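Visit report: Trelta handling lab, August

Kavitha Gowda and I went to look at one fault. Ladles hung on a utensil stand by the Stindenix arm were dropping off after release. The log holds 298 hang attempts, with 35 drops, and in 20 of those the stand had also shifted on its base.

Lợi Chu took us through the hand-held gripper work, which supplies the motions the arm is trained on. 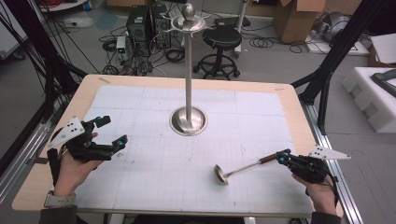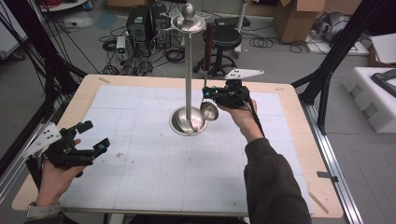
Ladle and stand, hand-held grippers.

Brurkari Visit Notes, Issue 2

Chu traced the fault to release timing. The arm's jaws open when measured load falls below a threshold, and contact with the pole alone can satisfy that. The handle is then let go before the hook carries any weight. A falling ladle can also land outside the guarded area, and Eino Koskela has logged this as a safety item.

Interim measures: release speed halved, nobody inside the guard during a hang, stand position checked after each drop. A second release condition, based on wrist height, is in test. Pádraig Cronin will send us the revised log when it is complete.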